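The Sheet Goes On First

Marijke Verbeke has made beds at the Omier guesthouse for three winters, and she still irons nothing. The fitted sheets come out of the dryer in a ball, go over the corners of the mattress and get smoothed by hand from the middle outward.

Most of the linen comes from De Bruijn, a mill shop two streets away. Verbeke buys 100 percent cotton and prefers beige to white for the larger rooms, where the walls are already pale. A 500 thread count feels nice in the store, she says, but it takes too long to dry in February.

A big bed shows every crease until the blankets are on. 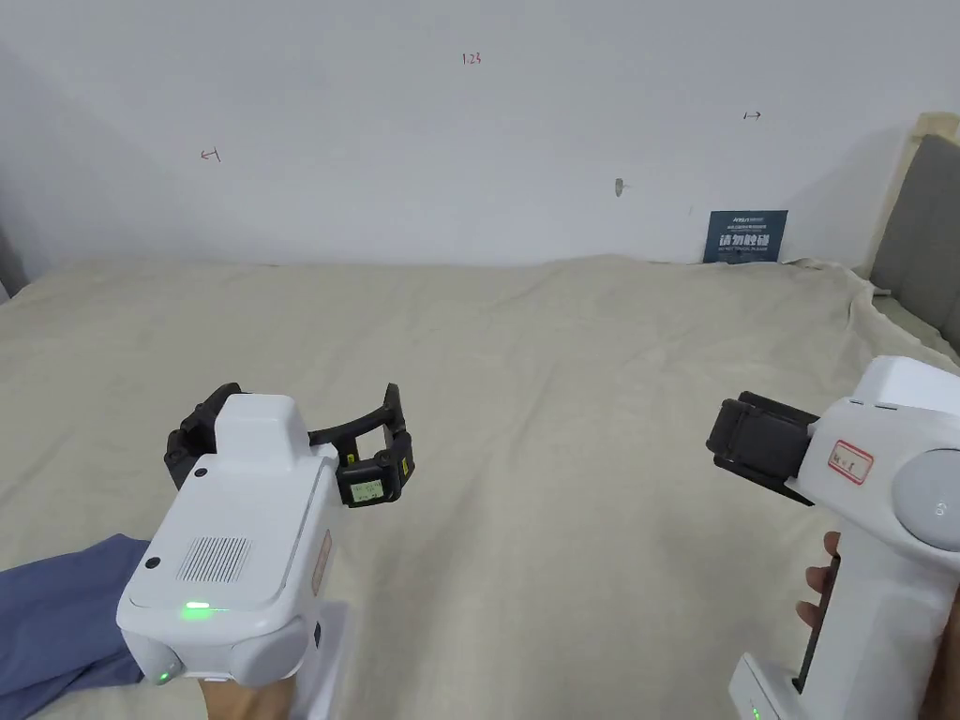

Corners and Covers

She starts with the far corner, next to the wall, and works back toward the door. The duvet goes on last, folded down a hand's width at the top. Pillows wait on a chair until then.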